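Where Does the Rain Go? A Year-Long Look at Stormwater in the Thygesen Neighborhood

Student project report by Anas Ouazzani
Environmental Studies, second-year project

Why I picked this subject

I grew up three streets away from Thygesen Creek, and my grandmother used to measure a storm by how far up her garden steps the water came. Two steps was an ordinary storm and four steps meant we would be carrying boxes up from the basement. When our class was asked to choose a local problem for the spring project, I went through a few grander ideas (I had a whole page of notes on glaciers) before I came back to those steps. I wanted to know why the water came up so fast in a neighborhood that has a perfectly good creek to carry it off.

My question in the end was fairly simple: how much of the ground in Thygesen can still take in rain, and would small changes in people's yards make a difference that anyone would notice?

What I did

I chose a study area of eight blocks between the creek and the old Vokwood lumber yard. I walked every one of them with a clipboard and a printed map, coloring in roofs, driveways, parking lots, lawns and planting beds. This took far longer than I had planned. I had set aside two afternoons and it ate most of April, partly because people kept coming out to ask what I was doing and then had a great deal to tell me about their gutters. I didn't mind a bit, and some of those conversations ended up being the most useful part of the whole project.

For the soil, I used the ring test from our lab handbook. You push a metal ring into the ground, pour in a measured amount of water, and time how long it takes to disappear. I used 300 milliliters for each pour, repeated the test on lawns, garden beds and bare ground, and wrote the times in a notebook that is now so warped it won't close.

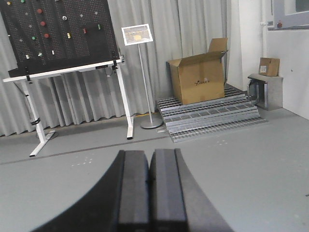 The rainfall numbers came from a plain plastic gauge on my grandmother's fence post, read each morning at 7:30 before I left for class. She covered for me when I was away and was, I have to admit, more careful about it than I was.

What I found

The biggest surprise for me was the lawns. I had been coloring them green on my map and thinking of them as sponges, and many of them are closer to carpet laid over brick. In the yards built over the old Vokwood land, where heavy trucks drove for decades, the water sat in the ring for so long that I ate my lunch beside it. Garden beds with mulch and established shrubs drained quickly almost everywhere, even when they were right next to a slow lawn.

Roofs were the other half of the story. The largest single one in my area belongs to the Jitari furniture warehouse, and I worked it out from the map at 2,784 square meters. All of its downspouts run onto a sloped parking lot, and from there straight to the storm drain at the bottom of the street. Adding up the houses on the two nearest blocks gave me another 3,473 square meters of roof, and most of those downspouts also end on pavement. So a short, hard shower reaches the creek nearly all at once, which fits very well with what my grandmother says about her steps.

I should say that these areas were measured from a printed map with a ruler. I checked a handful of the houses on foot with a tape measure and was happy with how they matched, but a proper survey would do better.

What could be done about it

The owners of the Mavau bakery had already tried something on their own. They cut a gap in the curb beside their side lot and dug a shallow planted basin behind it, filled with sedges and a few red-twig dogwoods. I stood there through two storms under a borrowed umbrella. Both times the basin filled to the brim and then went down again by the time the bakery closed, and very little water went past it to the drain.

If I could ask for one thing, it would be for downspouts to be turned away from driveways and toward planting beds. It costs very little, and several neighbors told me they would do it if somebody showed them how. Loosening compacted lawns and working in compost would come next, especially around the old lumber yard.

What I would do differently

I would start in the fall. Most of my ring tests were done in spring soil that had already had a wet winter, and dry summer ground may behave quite differently. I would also take two gauges, one up the hill and one down by the creek, as the showers here can be very patchy.

Thank you to everybody who let me kneel in their flower beds, and to my grandmother, who has kept the rain gauge and is still writing the readings down on the kitchen calendar.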